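How to bleed a radiator that stays cold at the top

If the bottom of a hot water radiator heats up and the top doesn't, there is air trapped in it. Letting the air out takes a few minutes per radiator and needs very little gear. These steps are for a sealed system with a boiler and a pressure gauge. Steam systems are different, so don't use this page for those.

You will need:
a radiator key (any hardware store)
an old rag
a 500 mL container

1. Turn the heating off and leave it for 2 hours. The water inside can scald you.

2. Start on the ground floor with the radiator closest to the boiler and work outward, then go upstairs.

3. Find the bleed valve. It's a small square peg at one end, near the top. On older Hajdu panels it faces the wall and you'll have to work by feel.

4. Hold the rag under the valve and turn the key counter-clockwise a quarter turn. You should hear a hiss. Don't take the valve right out – it's hard to get back in against the water.

5. When the hiss stops and water dribbles out steadily, close the valve. Snug is enough. The water is often grey or black, so keep it off light-coloured carpet.

6. Check the gauge on the boiler. Bleeding lowers the pressure. Top up through the filling loop to the cold pressure given in your manual, then close both taps on the loop.

7. Turn the heating back on and feel along the top of each radiator once it has warmed up.

I do ours every October before the first cold night.
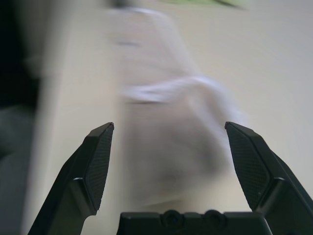

If one radiator needs bleeding again within a couple of weeks, look for a slow leak at the valves and pipe joints. A radiator that is hot at the top and cold at the bottom has sludge in it, and bleeding won't help. It needs to be flushed.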